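Desk and Chair Care: Casters, Gas Lifts, Wobble and Surface Wear

Workshop Tips > Furniture > Home Office

Updated Jul 29, 2020

Most faults in a home desk and chair come down to four things: hair in the casters, dry or loose fasteners, a worn gas lift, and a desktop that has been cleaned with the wrong product. All can be dealt with using hand tools. The notes below assume a standard five-arm swivel chair and a desk with bolted legs.

Tools

Flat screwdriver, wide blade
Hex keys, metric set
Rubber mallet
Pipe wrench, 14 inch
Seam ripper or small hooked blade
Dry silicone or PTFE spray
Medium-strength threadlocker
Two microfiber cloths

Cleaning casters

Turn the chair upside down on a blanket. Each caster has a steel stem that is held in the base by a spring ring. Put the screwdriver blade between the caster body and the base and lever straight out. Do not twist. If the stem will not move, warm the socket with a hair dryer for a minute and try again.

Hair and thread wind around the axle between the two wheels. Cut across the windings with the seam ripper, then pull the pieces out with tweezers. Turn each wheel by hand afterward. A wheel that still drags has fiber packed behind the hub and has to come off the axle. On most twin-wheel casters the wheels are a press fit and can be pried off evenly from both sides.

Put a very small amount of PTFE spray on the axle and none on the tread. Wipe the tread dry. Oil on a caster picks up grit and leaves gray tracks on vinyl flooring.

Replacement casters: measure the stem before ordering. The common size is 11 mm diameter by 22 mm long, but 10 mm stems are sold too and will drop out when the chair is lifted. Hard treads are for carpet. Soft treads are for wood, tile and laminate.

Chair rocks or leans

Tighten the seat plate bolts first. There are four, under the seat. Remove each in turn, put one drop of threadlocker on the last few threads, and refit finger tight. Once all four are in, tighten in a diagonal pattern. Armrest bolts are done the same way. If a bolt turns without getting tighter, the T-nut in the seat board has pulled loose. Take off the upholstery staples on that side, drive the T-nut back in with epoxy under the flange, and leave it overnight.

If the lean remains with all the bolts tight, check the tilt mechanism for a cracked weld. A cracked plate should be replaced. It should not be welded again at home.

Chair sinks

A chair that drops slowly under load has a worn gas cylinder. The cylinder is not serviceable and must never be drilled, cut or heated. To remove it, take the seat off the column with mallet blows to the mechanism housing, close to the column, moving around it. Then turn the base over and drive the cylinder out from below. Use the pipe wrench on the outer tube if it is stuck. The new cylinder needs no grease and no adhesive. The taper seats itself when someone sits down.

The hose clamp repair, where a clamp is tightened on the piston to hold the chair at one height, works for a while on light use. It marks the piston and removes height adjustment.

Desk wobble

Check the floor before the desk. Move the desk a foot to one side and test again. If the wobble changes, adjust the leveling feet or put a shim under the short leg. If it does not, the joints are loose.

Side-to-side movement is nearly always a missing or thin back panel. Two flat steel corner braces at the rear, screwed into the legs and the underside of the top, will stop most of it. Drill pilot holes and wrap the bit with tape to mark the depth. Desktops are often only 5/8 inch thick and a 3/4 inch screw will come through.

Cam-lock furniture loosens each time it is moved. Turn the cams back, push the panels fully together, and turn the cams again to stop. A cam that spins freely has stripped and costs very little to replace.

Desktop surface

Dust dry first, then wipe with a cloth dampened in water and a drop of dish soap. Follow with a dry cloth. Avoid melamine foam on anything with a sheen - it is a fine abrasive and leaves a dull patch that can be seen from an angle. For sticker residue use a little vegetable oil, wait ten minutes, and wash off.

Small scratches in a bare or oiled wood top can be taken down with 320 grit, then 2000 grit wet-or-dry used dry, always along the grain. Do not sand a printed or veneered top. A wax filler stick in the nearest shade is the better choice there. Kohlhase and Skirkari both sell mixed packs with enough tones to blend.

The first surface to wear is usually the front edge and the strip where the mouse is used. A mat is the cheapest protection. Cork or felt is suitable. Soft PVC mats can react with some finishes over a summer and stick, so lift the mat weekly for the first month.

Cables should be held clear of the mouse area. One adhesive clip at the back edge, with enough slack to reach either side of the desk, is sufficient for a wired mouse.

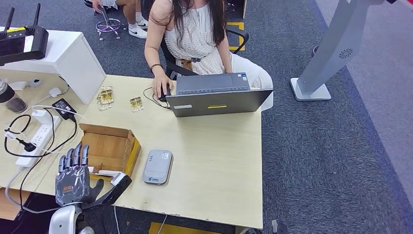 Antigoni Theodorakopoulos wrote in from Clallancombe to say that the threadlocker step should carry a warning for plastic parts. She used a medium-strength liquid on armrest bolts that pass through a molded plastic bracket, and by September the bracket had fine cracks around both holes. She now uses nylon-insert nuts wherever the bolt goes right through, and plain plumber's tape on the threads where it does not.

The correction is accepted. Many liquid threadlockers attack ABS and polycarbonate. Keep the liquid for metal in metal, and wipe off any excess before the bolt goes in.

Service intervals

Casters: every 2 months with pets or long hair in the house, otherwise twice a year.
Seat and arm bolts: twice a year.
Desk joints: after every move.
Leveling feet: when the season changes, on wood floors.
Gas lift: no service. Replace when it sinks.

Related pages: Squeaky hinges | Drawer runners, wood and steel | Removing water rings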